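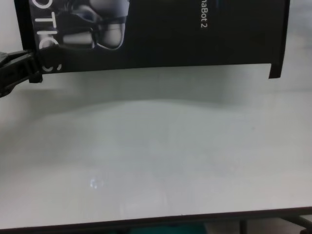
Shanthi Kumarasighe is not the only one who has asked for it, but Asanka Amarasinghe was the first to say in public that the old grasp planner waited too long before each lift, and that most users would accept a less perfect grip if the arm started moving sooner. The new version of Kobori, the open planning software from the Letia group, follows this wish. It was released on 27 Feb 2018.

The main change is in how the software chooses where to hold a box. Until now, Kobori compared 1,350 possible grips for every object and sent only the best one to the controller. Version 4 stops the search when it finds a grip that is good enough for the task, and continues to look for a better one while the arm is already on its way. In the group's own tests, the mean planning time went down from 700 to 346 milliseconds.

Flat boxes with dark, shiny printing got special attention. The depth data on such surfaces often has holes, and the earlier planner treated a hole as empty space. It then refused grips near a corner, even when they were possible. The new perception module fills the holes from the edges of the box and marks these parts as uncertain, so that the planner can still use them at lower speed.

Holding a box at one corner remains difficult for another reason, the group writes in the release notes. The weight is far from the fingers and the box can turn during transport. Kobori now estimates this turning before the lift and limits the acceleration of the wrist. The limit can be changed in the settings file, but it can not be switched off.

Users of the Gorum simulator will need to update their scene files, as the old format is no longer read. A converter is included in the package. Support for the Loltico controller is still missing and is planned for November.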